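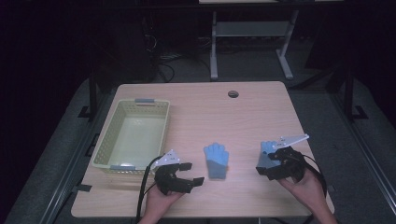 Page 42

Guides > Pollura Pet Feeder > Setting up > Section 2

Setting Up Mealtimes for Your Pet

Now that your Pollura feeder is plugged in and has found its spot in the kitchen, it's time to teach it when your dog or cat likes to eat! Take your time with this part, and let your pet come and sniff if they want to (they will).

1. Lift the lid and fill the hopper with dry food up to the line.
2. Press and hold the Clock button until the display blinks, then set the time.
3. Press Meal, choose breakfast or supper, and turn the dial to the portion you'd like.
4. Press Meal again to save. You'll hear two short beeps.

Note: Wet food and homemade treats will clog the chute, so please keep those for the bowl.

19 people found this page helpful 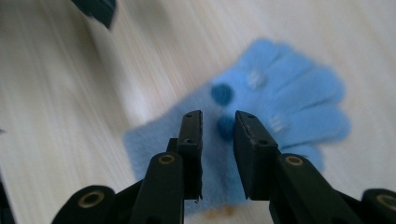
Portion sizes often need a little fiddling in the first week, so don't worry if supper looks skimpy on Friday and generous the day after. Cut a paw print or a fish out of light blue felt, glue on a dark blue dot, and stick it to the lid as a cheerful reminder that the feeder is switched on (our own family has done this for years, and it saves a lot of double dinners!).

Caution: Always unplug the feeder before reaching into the chute, and keep the cord well away from puppies who chew.

5. Run one test meal while you're at home and check that the food lands in the bowl.

1,264 views | 2 comments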